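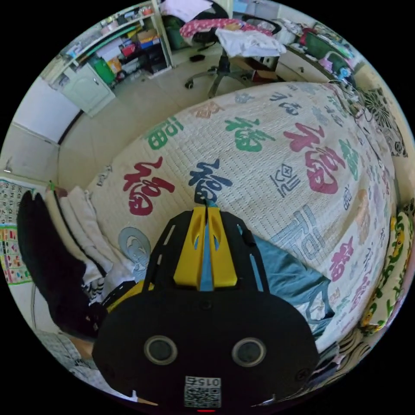

Fig. 1. Bed with the 福 bedspread, folded white bedding on the left, chair past the foot.

Bedroom tidying, Kirkstead project, part 2
Tiina Kettunen, 16 January 2026

Aim: find out where the time goes when one person tidys a small bedroom. Bedding first, then clothes, then the chair.

Results so far. 13 runs done, 5 left. Folding bedding is slow, clothes on the chair slower. Kept stopping to decide wash or hang up. Small cloths on the bed get missed alot, one more check at the end fixed most of it.

To do: redo the timing table, ask Kolář about the second room. Cushions not timed yet.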